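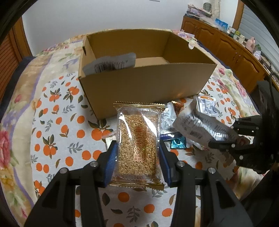
FOR IMMEDIATE RELEASE

Spare-Room Workshop Releases Plans for Snack-Packing Grippers

KASUTBERG, October 31, 2021 — Ulterus, a home robotics project run from a spare room in Kasutberg, today released free plans for Pascual, a pair of two-finger grippers meant to put snacks into a cardboard box. Humans have been doing this without plans for years.

Work on Pascual began in January. The parts list runs to 97 items, and a full pair costs $257, or more than 8 times the price of the snacks it was tested on. Blue ridged pads line the fingers. Earlier pads, made at the shared workshop in Lovau, turned puffed-grain bars into loose cereal and were retired after three evenings.

Foil packets remain a challenge. They crumple, they slide, and they have no opinion about which way is up. Ulterus expects to have better news on this point and declines to say when.

The plans include drawings, wiring notes and a short page on bedspreads as a work surface. Builders may pick up a printed copy at the Lovau workshop on open nights. Snacks are not included.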